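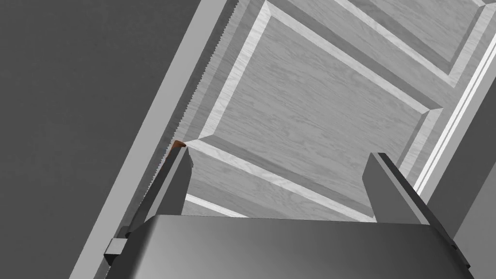 Budgeting for a robot that opens doors

Gerardo Manalo has been buying equipment for Vallport for long enough to remember when the biggest item on his sheet was a floor scrubber. Last January he was asked to put together a three-year plan for mobile robots with arms, to carry linen and supplies between the company's residential care buildings and its central store. We talked in his office at the Rorwood site, where the plan was pinned up beside the desk with a good many corrections in pencil.

He began with doors.

"Everybody wants to talk about the arm," he said. "How much can it lift, how far can it reach. I started by walking the route. From the store to the furthest room there are 13 doors, and most of them are ordinary panelled doors with a handle or a knob. If the machine can't get through those, I've bought a very expensive trolley."

The first question was whether to change the doors or buy something that could open them. Powered openers are a known quantity, and Manalo has fitted plenty. He had a price from his usual contractor for the main corridors and was happy with it. The trouble came with the older wing, where the frames are out of true and each door would have needed a joiner before it saw an electrician.

"So you do a mixture," he said. "Openers where the traffic is heavy, and the arm does the rest. That was the second draft. The first draft was openers everywhere, and it went back in the drawer."

Before asking for any hardware, he spent money on simulation. Korkovum, the supplier he was talking to, offered to model doors of the kind found in the older wing and run its gripper against them on a computer. Manalo was doubtful about paying for it. The line appears in his plan under preliminary works, and he says he had to defend it twice.

"My finance director said, why are we paying for pictures of a door? Fair question. I said a week of that costs less than one day of an engineer standing in our corridor with a machine that doesn't fit. You can change the height of the knob, you can change which side the hinges are on, you can make the door heavier. In the building I've got the doors I've got."

He is careful about what he takes from it. A simulated door has a perfectly flat panel and swings the way it has been told to. It does not stick in damp weather, and it has not had six coats of paint. He asked Korkovum for the runs that failed as well as the ones that worked, and asked for both to be written into the quotation as something they had to hand over.

"If they'd only sent me the good ones I would have stopped there," he said. "The failures told me what to budget for. A lot of them were about where the wrist ended up. The fingers were fine, but the body of the gripper is a fair size, and you need room for it beside the frame. That gave me a clearance figure to take round the building."

He went round with a tape measure himself. The narrowest spot on the route, in the passage behind the laundry, left 66 millimetres less than he wanted. Moving a radiator solved it, and the radiator is now in the plan too, under building works.

That sort of cost is what he thinks other buyers miss. The quoted price for the arm and base was within what he expected. What surprised him was the list underneath: spare finger pads, a second battery, a charging bay with its own circuit, and annual inspection. A set of pads and the fixings for them came to £953, and he has allowed for two sets a year until he knows better. Training for the night staff came to £3,330.

"I put training in the first year only, and then I thought about how many people leave," he said. "It's in all three years now."

He has also kept money back for the software. The supplier charges for each new type of door it sets up, and he does not yet know what counts as a new type. A door with a lever instead of a knob probably does. A door of the same pattern hung the other way round was still being argued over when we spoke.

"Get that defined before you sign," he said. "I want it written down, with drawings. Otherwise every time we replace a door I'm going to get an invoice."

I asked whether he had looked at leasing. He had, and has not ruled it out for the second machine. His difficulty was that the lease he was offered covered the base and the arm but left the gripper as a purchase, on the grounds that it wears. He could see the reasoning. It still left him owning a part that fitted nobody else's arm.

The person who will live with the result is Paul, the night porter at Rorwood, who came in towards the end to collect some keys. He had been shown the simulations and had one comment, about the fire doors. They have to close behind the machine, he said, every time, and he wanted to know who was responsible if one didn't. Manalo said it was on the list for the acceptance test.

The test itself is to take place in the older wing, on real doors, with the supplier paid in stages. The last payment is held until the machine has made the full run at night without help. Manalo has not agreed with Korkovum how many nights in a row that should be.

"They've offered a week," he said. "I've asked for a month – we'll see where we end up."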